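How to Quiet a Squeaky Wood Floor Without Taking the House Apart

Filed under: Floors, Noise, Marriage

Every old floor has one board that has been saving itself for you. Ours was outside the bathroom, and it could tell the difference between noon, when it kept its peace, and 3 in the morning, when it announced me to the entire upstairs like a butler. I lived with it for four winters. I learned to step over it. Guests did not learn to step over it, and after a while you can recognize your relatives by the sound they make on the way to the toilet.

What follows is the order I'd do things in now, starting with the cheap and mildly silly methods and ending with screws. Most squeaks give up somewhere in the middle. It's written for ordinary solid boards nailed to joists, with or without a subfloor. If you have a floating floor that clicks together, a lot of this will do nothing, and the screws will do harm.

What is making the noise

Wood rubbing on wood, or wood sliding up and down a nail. A board dries out, shrinks a little, and comes loose from whatever it was nailed to. You step on it, it moves, it complains. In January, when the heating has been on for weeks, the whole floor shrinks and everybody joins in. By summer half of them have gone quiet on their own, and you will be tempted to take the credit.

So before you do anything, decide whether the squeak is seasonal. If it only turns up in the dry months, try running a humidifier for a couple of weeks. That's the laziest fix on this page and I'm putting it first out of respect.

Tools and bits

A flashlight
Painter's tape and a pencil
Talcum powder or powdered graphite
A soft brush and an old towel
Wood glue and a few thin cedar shims
A drill with a small bit and a countersink
Trim-head screws, and a joist finder or a strong magnet
Wood filler in something close to your floor color
A second person with some weight and no pride

Step one: find it properly

The spot you think squeaks is usually the neighbor of the one that does. Sound travels along a board, and you hear it from up at head height, which is a poor place to judge floors from. Get somebody to walk slowly, heel first, while you kneel with an ear near the boards. My second person is Leszek Mazurek from across the road, who takes instruction badly but has the right build for it.

Have them shift their weight back and forth without lifting their feet. Watch the gaps as well as listening. A loose board often dips visibly beside one that doesn't. When you find the place, put down a piece of tape and write on it. "Loud" is fine. I used a scale, and by the end of the evening the hallway looked like a crime had been committed there by an accountant.

Do this in the evening with the dishwasher off. I did my first survey on a Wednesday with the washing machine running below and marked up a long stretch of perfectly innocent oak.

Step two: look underneath, if there is an underneath

If the floor is above an open basement or crawl space, you've been given a gift. Go down with the flashlight and have your walker carry on above. You're looking for a gap between the joist and the underside of the floor, or for boards that bounce when stepped on.

For a narrow gap, put glue on a shim and slide it in until it's snug. Stop there. Everyone wants to give it one more tap with the hammer, and one more tap lifts the board and gives you two new squeaks where you used to have one. I know a man, Amrit Hawthorne, who tapped a shim so firmly that his kitchen chair began to rock. He blamed the chair and sanded a leg.

For a gap that runs a good way along the joist, shims get fiddly. Run a bead of construction adhesive along the seam, or glue and screw a length of two-by-four against the side of the joist, tight up under the boards. Leave it overnight with nobody walking on it, which in a family house means announcing it at dinner and then again every time you hear feet.

If there's a finished ceiling below, skip all this and work from the top like the rest of us.

Step three: powder

Vacuum the gaps first. You're trying to get powder down between the boards, and it can't go where the last owner's crumbs already are.

Shake talc along the seams near your tape, then work it in with the brush. Lay the towel over it and walk up and down on top for a few minutes. Lift the towel, brush in some more, repeat. Wipe the surface with a barely damp cloth afterward, and then do it again, as talc on a finished floor is an excellent way to meet the floor in person.

Graphite lasts longer and is also gray, and it will be gray on your knees, the cloth, the door frame and the dog. Save it for dark boards. There's a bottled product called Stunus sold for this job, with a narrow nozzle. I found it decent and no better than talc, although the nozzle is very nice and I have kept it.

Powder is a temporary measure. Mine held for 10 weeks in the hallway and is still holding in the back bedroom, where the floor apparently has lower standards.

Step four: protect yourself before you drill

Cover your hair if you mind what gets into it. Put on safety glasses and a dust mask, and kneel on something padded. You'll be leaning right over the work with your face closer to the boards than feels dignified, and old floors hold a remarkable amount of old floor. Open a window. If the finish looks ancient and you don't know what's in it, get it tested for lead before you make any dust at all.

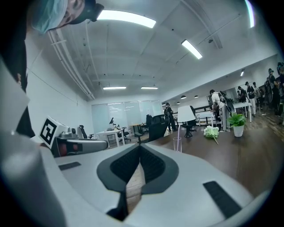 Step five: screws from above

Find the joist. A joist finder helps, but nails tell you too, so drag a magnet along and mark where it grabs. The marks should line up from one board to the next. If they wander all over the place, you've found somebody else's attempt at this.

Check for pipes and cables. In older houses they can run through notches at the top of the joists, right where you're about to drill. If there's a bathroom or radiator nearby and you can't tell where the pipes go, stop and find out. A squeak is annoying. A fountain is a different kind of weekend.

Drill a pilot hole through the board and into the joist, countersink it slightly, and drive the screw until the head sits just under the surface. Have your second person stand on the board while you do it so it's already down where you want it. Then ask them to walk. If it's better but not gone, add another screw on the far side of the board before you start moving along.

Fill the holes, let the filler dry, and rub it back gently by hand. Filler is never quite the right color. Mix two shades if you care, or put a rug there and discover you've always wanted a rug.

There are also kits with screws that snap off below the surface and leave a much smaller hole. They're good under carpet especially, when you can't see what you're doing and don't want to pull it up.

If it still squeaks

Go back to step one with fresh tape. It may be the next board over. It may also be a door hinge, a loose baseboard or, in one case I'm not proud of, a slipper.

If a whole section dips or feels springy, put the screws away and get a carpenter to look at the joists. Same if the boards are soft when you press them with a screwdriver.

Stairs are their own subject and I'll do them separately, once I've finished ours. Currently I'm on the fourth tread from the bottom and Leszek has stopped answering his door.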